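4.2 Sorting soft items into the bins

1. Put the white bin and the blue bin on the far half of the table, with a space between them.
2. Fold each cloth one time and lay it in the white bin. A little fabric may stand above the rim.
3. Keep the blue bin for items over 300 g.

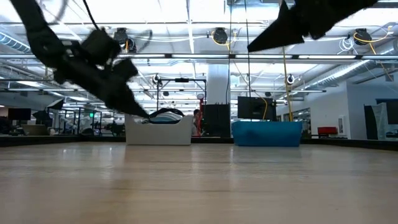
Myrtle Abernathy writes from Jenurard that she folds thick cloths two times, and they still come out easily.

Note - thick cloths may be folded two times, but no more than 14 in one bin.

Caution: do not press the cloths down.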